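Section 8: Building Your First Squad in Drurkley

You've finished the tutorial, so now the fun part starts! Squad building is where Drurkley really opens up, and you can change your mind as often as you like.

1. From the main camp, open the Roster tab and tap Edit Squad.

2. Drag a leader into the front slot. Ravn is a great first pick – her Cold Oath passive gives everyone a little Speed at the start of a battle, and you already own her.

3. Fill the back row. Put healers and archers there, where melee enemies can't reach them until the front row falls.

4. Tap Traits to see which bonuses are active. Gold means on, gray means you need one more matching character.

Note: Trait bonuses don't stack with themselves. Two characters with River Kin give you the same bonus as four.

5. Tap Save. If you skip this, the game loads your last saved squad when the battle begins.

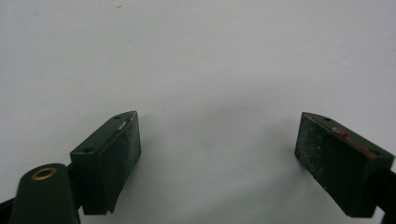 6. Check your Squad Power in the top corner. You'll want 645 for the Zurideck gate on Normal and 675 on Hard. You can walk in with less, and with a good healer you might even win, but expect a long fight.

7. Pick a relic. Fosavus is lovely for new squads: it restores a bit of Health to the whole team each time an enemy is defeated, so it really shines against big waves of weak monsters.

Caution: Melting a relic is permanent. Lock your favorites with the padlock button before you use Melt All.

8. Press Start and watch the turn order bar on the left. Hold your finger on any portrait to see what that character is about to do – super handy for timing shields!

If a battle goes badly, use Retreat before your leader falls. You keep half of the coins and all of the experience, and your energy is refunded in full.

Guide text by Noemi Nguyen-Tran, with squad testing by Hollis Achterberg. Updated Sep 21, 2020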